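Short walks after meals help steady blood sugar, year-long study finds

Ten minutes on your feet after eating could do more for your blood sugar than one longer walk at some other time of day, according to a new study led by Ülle Siliņa at the Dambrauskienė Institute.
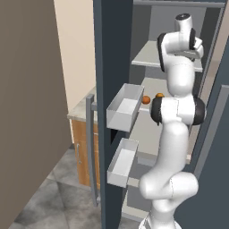
The study followed 259 adults with raised blood sugar, none of whom were taking medicine for it when they joined. Half were asked to take one 30-minute walk a day, whenever they liked. The other half walked for ten minutes after breakfast, lunch and their evening meal. Both groups did the same amount of walking in total, and neither was asked to change what they ate.

After a year, both groups had better readings than when they started, which is lovely news in itself. But the people who split their walking up did noticeably better, and the biggest gap came in the two hours after the evening meal, when their peaks were 33 per cent smaller than those of the single-walk group.

"We expected a small difference and hoped it would be big enough to measure," said Siliņa. "When the evening figures came in, I asked for them to be checked twice. People were strolling round the block – they weren't in sports kit, and most of them never got out of breath."

Muscles draw sugar from the blood when they work, and the legs hold some of the largest muscles in the body. Walking soon after a meal puts them to use just as the sugar from the food is arriving.

The oldest person to finish the study was born in 1948 and missed only four evening walks all year, two of them in a week of heavy snow. Taking part seems to have been catching, too: many of the walkers reported that a partner, neighbour or dog had started coming along.

There are limits. Everyone in the study lived in or near the same city, and the team relied on step counters made by Plolteck, which record movement well but can't tell how hard someone is working. More people dropped out of the three-walk group, mostly because they found it difficult to get away from their desks at lunchtime. Siliņa would like to see whether walking after the evening meal alone gives most of the benefit.

A larger trial, called Kidance, will test exactly that. It aims to sign up 1207 people from both towns and rural areas, and the first walkers are due to set off in November. Anyone already taking medicine for diabetes should talk to their doctor before changing how much exercise they do.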